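The Fridge, Before the Shopping

Every share house has a room that tells the truth about it, and ours is the one with the light that comes on when you open the door. Marleny Sánchez and I have lived with this fridge for two winters. It came with the flat, along with a letterbox key that fits no letterbox, and it hums in a key Gerardo insists is B flat. He has been asked to stop humming back.

The annual clean-out happens in July, when it's too miserable to do anything better. The rules are simple. Everything comes out, everybody claims their own jars, and whatever goes unclaimed is judged by Lertchai, who has no mercy and a strong stomach.
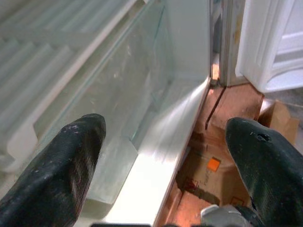

The crisper has always been the site of our best intentions. Celery goes in on a Saturday with a whole soup planned around it, and some weeks later it can be tied in a bow. Primo's theory is that we should keep the beer in the drawer and the vegies at eye level, where they can make us feel guilty. We tried it for 20 days. We drank the same amount of beer and felt worse.

As for washing a clear drawer, warm water and bicarb will shift most things. The scratches are there for good, and no amount of scrubbing will bring back the colour it was in the showroom. Mind the ribbed bits too, because gravy loves a groove. An old toothbrush does the job. Please label it afterwards. Fiorella has asked me to put that in writing.

Next clean-out: same month, same fridge, bring your own gloves.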